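2023-06-07

The Garneo planning layer has been in regular use on our bench since January, and this entry records the changes made to it during the most recent round of work. Readers who follow Gresura, the control package beneath it, will find that its interfaces are unchanged.

The principal revision concerns the handling of stale depth data. In the previous release, the planner accepted the latest point cloud without checking its age against the joint state. When the arm moved quickly, the two could differ by as much as 94 milliseconds, and obstacles were placed where the camera had been and not where it was. Garneo now rejects any cloud older than 40 milliseconds and requests a new one before planning resumes.

The second revision concerns approach motions. Each grasp candidate is now tested at 16 points along its final descent, with the full finger geometry included in the collision model. Earlier versions used a single box for the whole gripper - a simple choice, but one that ruled out many usable grasps near soft or bulky items. 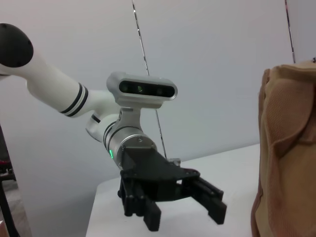

*The arm over the bench, with the depth camera mounted above the wrist.*

Testing was carried out with Ung, our replay tool, on a set of 168 recorded planning requests. All of them completed under the new age limit. Several took longer than before, as the planner had to wait for a second cloud, and the delay is most evident on short moves. We consider this acceptable for the present.

One matter remains open. The hand-eye calibration file is still loaded only at startup, so a corrected file requires a full restart of the planner. A reload command has been written and is under review in the Skundia branch. Until it is merged, users should stop the planner before replacing the file and confirm the new timestamp in the startup log.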